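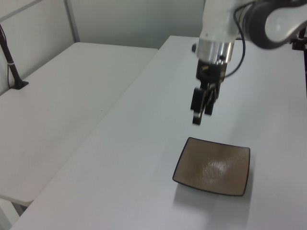 Issue 51, page 9

Bring Back the Plate With a Rim

I ate lunch off a roofing slate in May. It was at a place in Rillmont that my friend Debashish had been going on about for weeks, and the food was great, I'll give them that. But the gravy had nowhere to go. It went across the slate, over the side and onto my one decent pair of pants, and the waiter brought me a second napkin as if this happened at every table (I bet it does!).

So let me make my case for the ordinary dish. I mean something with an edge that turns up a bit, a glaze you can wipe, and enough depth that peas stay where you put them. Square or round, I don't mind. I used to be a round-only person, but square ones go in a small cupboard better than you'd think, and brown hides tea stains like nothing else.

My cousin Kolbrún thinks I'm being a grump. She says eating out should feel different from eating at home, and if that means fries in a tiny bucket, fine, she'll take the bucket. I get it. I like a bit of fuss too, when somebody else is doing the dishes. But have you tried cutting a steak on a wooden board with no lip, next to a jar of coleslaw you can't get a fork into? I spent half that meal guarding my potatoes.

And then it follows you home. I went to buy four plain plates for the kitchen last spring and found cheese boards, sharing boards, a "grazing plank," and bowls so wide and flat that soup goes cold before you sit down. The plates I did find were the size of a steering wheel. Who has a dishwasher that fits those? Mine is old and small and it complains about saucepans.

I ended up with seven mismatched ones from a yard sale on our street, all chipped, and they've been perfect. We had people over on 12th August and served stew, which is a proper test, and every drop of it stayed on the plate until somebody ate it. Kolbrún had seconds. She still wants the bucket for the fries, and I've told her she can bring her own.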